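Werkstattbuch, Holz und Oberflächen
27. Juli 2026

Fortsetzung Leimversuche Ahorn. Klima in der Werkstatt heute Morgen 39 % rF, Holzfeuchte der Reststücke an drei Stellen gemessen, 7,8 / 8,1 / 8,0. Damit innerhalb dessen, was wir für Innenware haben wollen. Im Januar lagen dieselben Stapel deutlich darunter, die alten Fugenwerte sind deshalb nur bedingt vergleichbar.

Leim: Neltport D3, neues Gebinde. Das alte war angedickt und ist entsorgt. Auftrag einseitig, 200 g/m², mit Zahnspachtel verteilt. Beim letzten Durchgang war der Auftrag mit dem Pinsel gemacht, Streuung zu groß, zwei Fugen an den Enden mager. Mit Spachtel gleichmäßiger Austritt über die ganze Länge.

Fügen: Abrichte, letzter Span 0,3 mm, danach sofort verleimt. Eine Kante war beim ersten Versuch gegen die Faser gelaufen und ausgerissen, Stück gedreht und nochmals abgerichtet. Kante gegen Kante im Gegenlicht geprüft, kein Spalt. Hohlfuge bewusst nicht angehobelt, bei dieser Länge bringt das nichts.

Länge der Lamellen 900 mm roh. Zwingen wechselseitig oben und unten, Abstand 200 mm, Zulagen aus Buche mit Paketband abgeklebt. Anzug von der Mitte nach außen. Nach dem ersten Anziehen Höhenversatz an einem Ende, mit Gummihammer und Zulage beigeklopft, dann nachgezogen. Pressdruck nicht gemessen, nur nach Austritt beurteilt. Offene Zeit nicht ausgereizt, vom ersten Auftrag bis zum Pressen unter sechs Minuten.

Leimreste nach 20 min mit dem Ziehmesser abgenommen, gummiartig, kommt in Streifen herunter. Feucht abwischen lassen wir künftig bleiben. Beim Muster von Zusto waren nach dem Ölen helle Höfe neben den Fugen zu sehen, die ließen sich auch mit 180er Korn nicht mehr wegschleifen.

Jahrringlage: abwechselnd rechte und linke Seite oben, soweit das Bild es zulässt. Beim Ahorn bevorzuge ich inzwischen das ruhigere Bild und nehme etwas Schüsselung in Kauf. Letztes Brett nach einer Woche liegender Lagerung 0,6 mm hohl über die Breite, stehend gelagertes Vergleichsstück 0,2 mm. Ab jetzt alles hochkant mit Leisten dazwischen.

Bruchprobe an Abschnitten vom vorigen Durchgang, Hirnholzstreifen im Schraubstock über die Fuge gebrochen. Vier von fünf mit Holzbruch, eine glatt in der Fuge. Die glatte stammt vom Ende, also vom mageren Auftrag. Passt ins Bild.

Öl: Dramani Hartöl gegen Varkotia 2K, je ein Abschnitt, Schliff 120/180, gewässert, Zwischenschliff 220. Dramani feuert an und geht merklich ins Gelbe. Varkotia bleibt heller, dafür fleckig, wenn der Überstand nicht nach spätestens zehn Minuten abgenommen wird. Für helle Ware vorläufig Varkotia. Lappen ausgebreitet draußen trocknen, nicht in die Tonne.

Offen:
Schüsselung nach zwei Wochen nachmessen, Messschieber und Haarlineal, immer selbe Stelle.
Auftragsmenge 150 gegenprüfen.
Hobelmesser wechseln, an der linken Seite eine Scharte, zieht eine Linie.
Feuchtemesser gegen Darrprobe abgleichen.

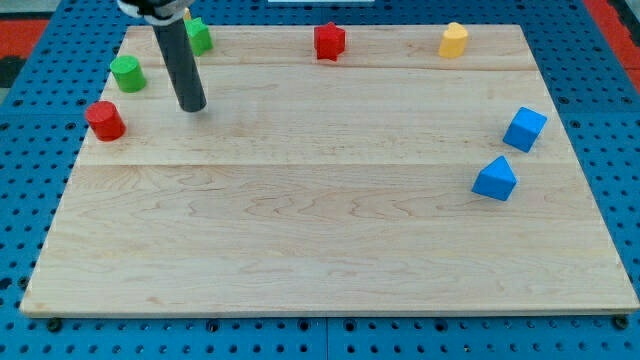
Wie lange bleibt eine Ahornverleimung in den Zwingen, bevor sie gehobelt wird?
Eine Stunde unter Druck reicht zum Ausspannen, gehobelt wird bei uns frühestens am nächsten Tag, damit die Feuchte aus der Fuge heraus ist und sie später nicht einfällt.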